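Rosalie Bühler has owned shares in Ferska, the small copper explorer, for 16 years, and she would like it known that she has been up on them for five months of that time. "Not five months in a row," she says.

We spoke shortly after the company's latest permit setback, which knocked the stock down to $5.

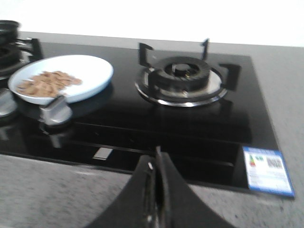
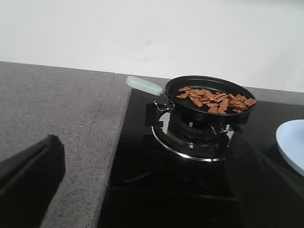 Management, according to Rissanen, still expects to file a revised plan for the Nalside deposit by November, and the market has simply overreacted.

Bühler has heard that one before. "The market overreacted in the other direction too, and they sent us a newsletter about it," she says. The last annual report ran to 204 pages – she read them all – and mentioned revenue mainly as something other companies have.

Would she sell? She bought her first 100 shares on a tip from her dentist and has added to them since. "If Cukent makes an offer, I'll listen," she says. "Until then I'm a long-term investor. I didn't plan to be."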